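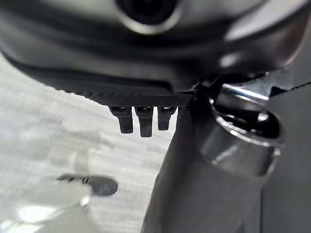
Wrist camera view with the gripper above a pale, fabric-like surface. Knurled pad and the three prongs at center, finger on the right.

Pad on gripper creeping out of line, camera offset drifts with it

Posted by jemano_bench, June 22, 2025

I look after one small arm at Plullberg. It picks light parts off a padded cloth and puts them in a tray. The gripper has a black knurled pad under the housing with three short prongs screwed into it, and a finger that comes down beside it. The camera sits at the wrist and looks down past both.

Since January I have had to redo the camera offset more and more often. I set it, it picks fine, and after 200 cycles or so on the counter the prongs come down to one side of the part. The joint where the bar and the chrome cylinder meet the pad is the only place I can feel any play, and it is very little. I have snugged up the small bolts there twice. It helps for a shift and then it is back.

The prongs are not the same length. The middle one is the longest and the left one sits at an angle. They were like that when I took the cell over, so I don't know if it is by design. The old setup sheet says "Sani pad, 3 pegs" and nothing else.

What I have tried so far:
Redid the tool center point with the pointer.
Cleaned the lens and checked the camera mount. It is tight.
Ran it at half speed. Same drift, it just takes longer to show up.

Should I be looking at the pad, the finger, or the camera? I would like to avoid pulling the whole gripper if I can, as the cable behind the housing is a pain to route again.

Senad Kadrić

Look at the pad first. If the camera mount is tight and the offset still walks, then the tool is moving under the camera.

Snugging the bolts by feel will not hold. The threads have old locker and oil in them by now and you are just squeezing that. Do it like this:

Power off, air off, and support the finger so it can't drop when the joint comes loose.

Mark the pad and the housing with a paint pen, one line across both, before you touch anything. Take a still from the wrist camera too so you have something to compare with later.

Take the joint bolts out one at a time. Clean the threads and the holes with solvent and let them dry. Put a small drop of medium thread locker on each and bring them up evenly, a bit on one and then the next. Use a torque driver and the value in your gripper manual. I can't give you a number without knowing the model.

Check the prong screws while you are in there. There is a recess at the top of each prong where it joins the pad. If one prong turns by hand, that is half your problem right there.

Leave it overnight so the locker sets. Then redo the tool center point, and only after that the camera offset. If you do the camera first you will be doing it twice.

About the lengths: on our cell the middle prong is long on purpose, it touches first and the other two steady the part. I have never seen one that was meant to sit at an angle, though. Pull that one and roll it on a flat plate. If it wobbles, it is bent and you need a new one.

You don't have to take the gripper off for any of this. The cable can stay where it is.

posmont_nightshift

had same thing, was the cloth. It had bunched up under one corner so parts sat a bit high and slid when touched. tape it down and try again before you take anything apart

old_tray

You can also write a check into the program. Have it go to a fixed dot on the table every 10 parts and compare where the camera sees it. That will catch a loose camera or an arm problem. It won't catch a loose pad, the dot will look fine while the pad moves. For that you need to pick a spot on the pad itself that the camera can see and compare that. We do both. If the dot stays put and the pad spot moves, it is the joint.

Comments (4)

jemano_bench: Thanks all. Cloth is flat, I checked. The left prong does turn by hand, so I am starting with Senad's list.

Senad Kadrić: Good. Check the hole for it as well — a new prong in a worn thread will do the same thing.

ketel18: What grade of locker? Ours was put in with the strong stuff and I sheared a screw getting it out.

Senad Kadrić: Medium. Never the strong one on screws that small.

This site uses cookies to remember your login and your saved threads. By continuing to browse you accept our cookie policy. Accept / Settings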